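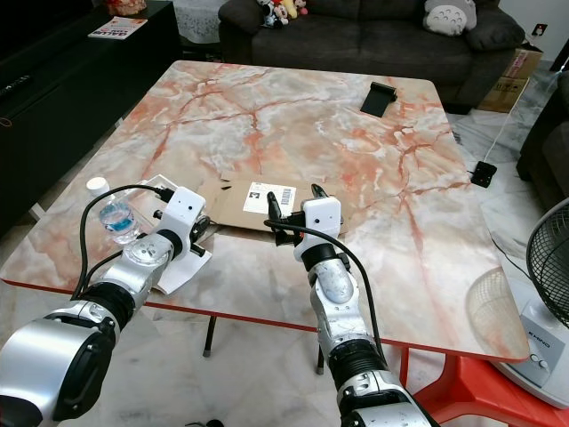 Data Collection Operator (two posts), Plerkari project

Employer: Dretum
Location: Halton, with travel to household sites
Hours: 28 per week, daytime shifts
Contract: fixed term, 3 months, with possible extension
Reports to: Marisa Colombo, Collection Lead
Closing date: Oct 11, 2024

Background

Dretum records demonstrations of ordinary household handling on two-arm robots. The recordings train the Plerkari control model, which learns from repeated examples of a task carried out by a person driving the arms. Most of the current schedule is in furnished rooms: tables, sofas, cabinets, shelves, and whatever the household keeps on them. Bench work at Halton is limited to calibration and operator training.

The posts are for operators. Operators do not write software or modify the hardware, though both are discussed in front of them all day and questions are welcome.

The work

A shift is divided into blocks. Each block has a task sheet giving the task name, the objects allowed, the start condition and the end condition. The operator sets the objects out, starts the recording, carries out the task through the hand controllers, stops the recording and marks the episode as kept, rejected or uncertain. The objects are then moved to a new start position and the next episode begins.

Typical tasks on the present sheets include closing and turning over flattened cardboard packaging, moving a bottle clear of a work area, standing small items upright, and putting scraps in a bin. Both arms are used where the sheet says so. A one-handed solution to a two-handed task is a reject, even when it is tidy.

Camera views are recorded from the head and from the wrists. The operator checks all of them before each block and again after any knock to a gripper. Clear plastic packaging, glass and polished surfaces are included on purpose and the reflections they give should be left alone, but a wrist view that is blocked for the whole of an episode is not usable.
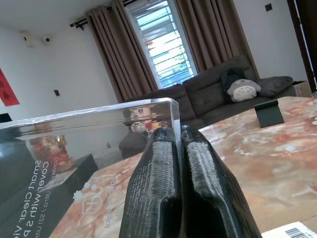 Between blocks the operator completes the session log. Entries are short and factual: start position changed, object swapped, cable snagged, curtain opened, light changed. Logs are read by people who were not in the room, so "went a bit wrong" is of no use to them and "left finger slipped off the lid on the second try" is.

Failed grasps that are recovered within the episode are kept. Operators coming from other projects often delete these out of habit. Please do not.

Other duties

Loading and unloading the robot at household sites, always with a second person.
Checking cable runs along both arms at the start of each shift.
Wiping down gripper fingers and replacing worn ones.
Returning household items to where they were found. A phone picture is taken on arrival for this purpose.
Reviewing a share of the other operator's episodes against the task sheet.

What we need

Steady hands and patience with repetition. The same task may be recorded for a whole afternoon.
Clear written English.
Normal or corrected vision, including depth judgement at close range.
Willingness to work in other people's homes and to follow the site rules on privacy.
Ability to stand or sit at the controls for the length of a block, with breaks. Adjustments can be made and should be mentioned on the form.

Experience with remote handling equipment, camera operation, laboratory work or warehouse picking is useful. A degree is not required. A driving licence is useful for one of the two posts only.

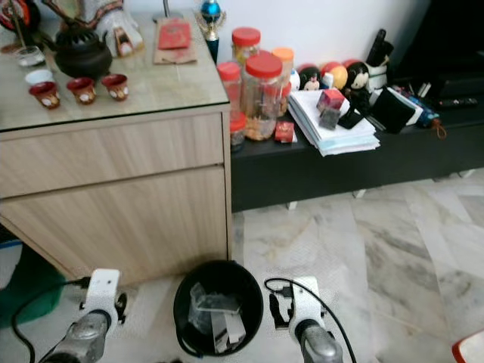

Household site, cabinet and console, with both grippers beside the bin.

Training

Training takes place at Halton before any site work. It covers the controllers, the emergency stop, the task sheet format and episode marking. New operators then shadow a session run by the Halvorsen team – they handle the site bookings – before recording on their own. Training hours are paid at the full rate.

Selection

Shortlisted applicants are invited to a practical trial on the Halton bench. The trial consists of a short set of pick-and-place episodes followed by a written log. Speed is not scored. The log counts for as much as the handling.

To apply

Send a CV and one page on any work you have done that needed careful, repeated handling. Address it to Marisa Colombo at the Halton office and put "Plerkari operator" in the subject line. State which daytime shifts you cannot work. Applicants who want the driving post should say so at the top of the page.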